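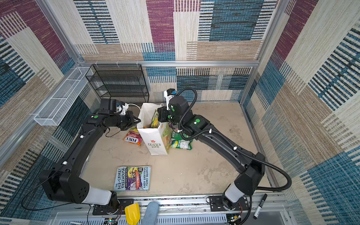 Re: snack bags for the Kamport day. Quick reply, I'm between two other things. On the order of packing - heavy stuff first, crinkly stuff last, otherwise the chips end up as crumbs. The white LOVE LIFE bag with the little orange flower is the size I mean, and you can see the yellow and green snack sticks out the top. Fine by me. We are not folding these shut.

On Sunday, August 9, 2026, the Gurivville desk wrote:
> Two questions before we order. Are we staying with paper,
> and does every bag get the same snacks? Last July some got
> two packs of cookies and some got none, and we heard about it.
> Also Hirose can do 1,000 bags in one box, or we pay more
> for loose ones.

Paper, yes. Same snacks in every bag, yes. Take the box of 1,000 from Hirose. Sign-ups were 1,053 when I looked so we're short, but we have leftovers from July in the Sirkov closet, should cover it. Somebody check they didn't get damp. 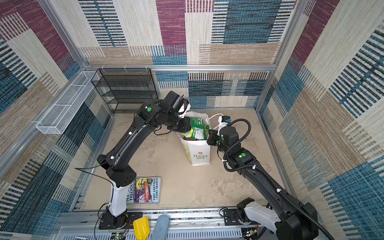 Shopping bag, black rack in the corner

Racks: wire ones like that are good for the filled bags, air gets round them and you can see whats on each tier. Don't stack bags on bags. Put the tall ones on the bottom tier if they fit, if not the floor is ok for an hour. 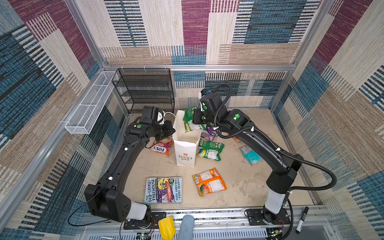

Photo: white paper bag, snack packets

Open the bag all the way before you start. Push the bottom corners out with your fist so it stands by itself, then fill. A bag thats only half open tips over as soon as something goes in on one side. Candy goes down the sides at the end, it fills the gaps.

Fruit candy - we had complaints that it was all one flavor. Please mix

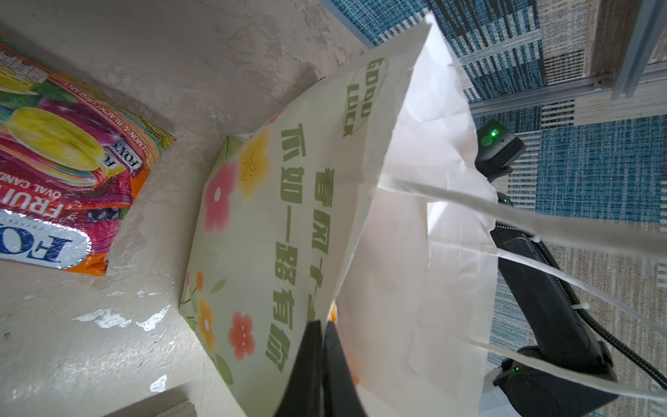 them up before packing, lemon & blackcurrant with whatever else comes in. Keep the candy sealed, no splitting big bags into little ones. And read the labels for the allergy sheet, I need that back before teh order goes in.

Prints on the bags don't have to match. Flowers, plain, whatever is in the box.

More tonight if I get a minute.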